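Clanach Mild Kale, Chopped, Frozen
Product code 2887
Allus Foodservice Vegetables

Overview | Specification | Preparation | Storage | Ordering | Questions

Overview

Clanach is a curly kale bred for low bitterness and sold chopped, blanched and individually quick frozen. It was selected for school meals, family restaurants and other kitchens where standard kale comes back on the plate. The leaf is a medium green, finely curled, with a narrower midrib than most field kale.

The bitterness in kale and related crops comes largely from a group of sulfur compounds called glucosinolates. Their level depends on the variety, the weather and the age of the leaf at cutting. Clanach carries less of the bitter-tasting types than our standard curly kale, product line Cudar. It is not free of them, and the cooked product still tastes like kale. Customers who want the full flavor for soups or strong-tasting stews should continue to order Cudar, which is packed in the same format and can be mixed on one pallet.

The variety was bred by Sze-wing Chu and Kwok-wai Shek from two lines held in our own seed collection. It is the result of conventional crossing and selection. Trial line 123 was carried forward after field tests and became Clanach.

Contents: kale. No salt, sugar, oil or coloring is added.
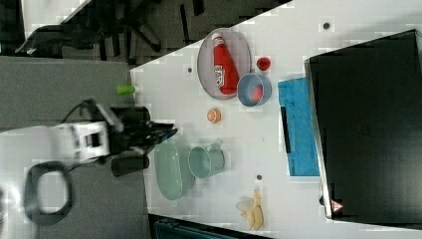 Cut and texture

The leaf is stripped from the lower stem before chopping. The upper midrib is left in, as it softens at the same rate as the leaf once it has been blanched. Pieces are irregular. Most will lie flat on a tablespoon, with a share of smaller fragments produced by the curl of the leaf breaking in the freezer tunnel. Fragments settle toward the bottom of the bag in transit, so a bag that will be used in more than one batch should be turned over a few times before it is opened.

Blanching is done in steam. Steam-blanched leaf holds less water than leaf blanched in a tank, and it gives up less liquid in the pan. Kitchens changing over from a water-blanched product may need to add a little stock or water to recipes that relied on that liquid, in particular rice dishes and baked pasta.

Specification

Species: Brassica oleracea, curly kale group
Variety: Clanach
Form: chopped leaf, free flowing
Process: washed, steam blanched, individually quick frozen
Color after cooking: medium to dark green
Stem content: upper midrib only
Yellow or discolored pieces: occasional; graded out by optical sorter and by hand
Foreign matter control: sieve, optical sorter, metal detection after packing
Inner pack: printed polyethylene bag, heat sealed
Outer pack: corrugated carton, taped
Traceability: field, harvest date and line printed on bag and carton

A full specification sheet with microbiological limits and nutrition values is supplied with the first order, and again whenever it is revised. The present sheet was revised on 26 July 2022. Earlier sheets should be discarded. The only changes were to the carton label layout and the description of stem content.

Sensory testing

Clanach was compared with Cudar in a plate waste test run in school kitchens during April. Both were served plain, steamed, with no seasoning, and children were not told that the kale had changed. Kitchen staff weighed what was served and what was scraped. Over the test period 3000 portions were served. Mean plate waste was 33 percent lower for Clanach than for Cudar.

The test was designed by Sum-yee Leung of our applications kitchen. Its limits should be understood. The schools were not chosen at random, the two products were served on different days, and the main dish was not always the same. Waste also varied widely between schools, and the difference was smallest in the schools where kale had already been on the menu for some time. The figure applies to plain steamed kale only. We have no matching data for kale in mixed dishes, where bitterness is masked by other ingredients and a smaller difference would be expected.

A separate test with adults used a trained tasting panel. The panel scored Clanach lower for bitterness and for sulfur aroma, and slightly higher for sweetness. Sugar content by analysis was close to that of Cudar. The higher sweetness score is therefore put down to the lower bitterness.

Preparation

Cook from frozen. Thawed leaf packs together and cooks unevenly.

Steamer: spread in a perforated pan, no deeper than the width of a hand. Steam until hot through and tender. Stir once, halfway.

Stovetop: add to a wide pan with a small amount of boiling water. Cover until the ice has gone, then uncover and let the liquid cook off.

Oven: toss with oil, spread in a single layer and roast in a hot oven. The edges will brown but will not turn fully crisp. Frozen leaf has too much surface water for kale chips, and fresh leaf should be used for those.

Microwave: suitable for small amounts. Cover, stir once and stand before serving.

In sauces and purees: add straight to the hot sauce and simmer until tender before blending. Clanach gives a smoother puree than Cudar on account of the narrower midrib. Pasta sauce, mashed potato and egg dishes have all been run in our kitchen without changes to the base recipe.

Hot holding will dull the color. Kale held in a covered pan starts to turn olive green sooner than kale held uncovered. Cooking in smaller batches through the serving period gives a better result than holding one large batch.

Acid has the same effect on color. Lemon juice, vinegar and tomato-based sauces should be added at the point of service where the green matters.

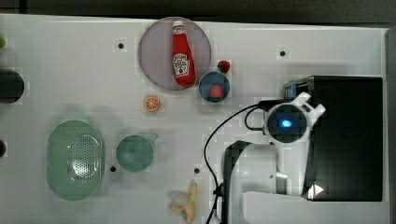 Storage and handling

Keep frozen at the temperature shown on the carton. Do not refreeze after thawing. Opened bags should be folded, clipped and returned to the freezer without delay. Frost inside an opened bag is moisture from the air and from the leaf itself, and a light coating is normal. Solid clumps that will not break by hand point to a rise in temperature at some stage, and a bag in that condition should be reported to us with its line code.

Cartons may be stacked to the height of a standard pallet. They should not be stored against the freezer fan, where the tape dries and lifts.

Supply

Clanach is grown under contract and harvested in the cool part of the season, when the flavor is mildest. The crop is frozen on the day of cutting. Stock is then drawn down through the year, and availability toward the end of the stock year depends on the size of the harvest. Customers with fixed menus are advised to reserve volume in advance. A reservation holds stock without payment and can be reduced once without charge.

Fresh bunched Clanach is not offered. The leaf wilts faster than Cudar after cutting, and its shelf life in a chilled display was too short in our trials.

Seed is not sold.

Ordering

Order by the carton, half pallet or full pallet under code 2887. Mixed pallets may include Cudar and Su, our frozen shelled pea. Sample bags are sent to catering customers on request, one per kitchen, with the specification sheet enclosed.

Foodservice accounts: Cheuk-hei Yang
School and institutional bids: Chak-lun Lo
Recipe and kitchen support: Sum-yee Leung

Questions

Is Clanach the same thing as baby kale?
No. It is full-size leaf from a mature plant. Baby kale is cut young and is mild for that reason, but it has little structure left after freezing.

Can it replace spinach in a recipe?
In most cooked dishes, yes. It needs a longer cooking time and loses much less volume, so a smaller weight is needed for the same fill.

Is it organic?
No. An organic version is not planned at present.

Does the lower bitterness change the nutrition values?
Vitamin and fiber levels are within the normal range for frozen kale. The values for the current harvest are on the specification sheet.

Why does the color differ between cartons?
Leaf from later cuts is darker. The line code gives the harvest date. Cartons from one harvest date can be requested for a full pallet order, subject to stock.

Related products
Cudar Curly Kale, Chopped, Frozen
Su Shelled Peas, Frozen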